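Slide 6. House rules for grippers, continued.

Rule 3 first. Fingers open fully before the arm comes down. Check the pads on both sides, and log any wear before the shift starts. Nelli Nieminen keeps the log at Braritz.
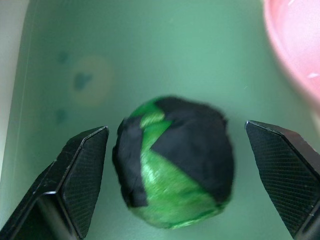

Next, speed. We slow down for the last 13 mm of every approach. Shiny wrapping can upset the depth reading, so don't trust one value. Take a second.

Pause for questions. If someone asks about hands near the cell, go to slide 13. Jarmo has the stop button for the demo.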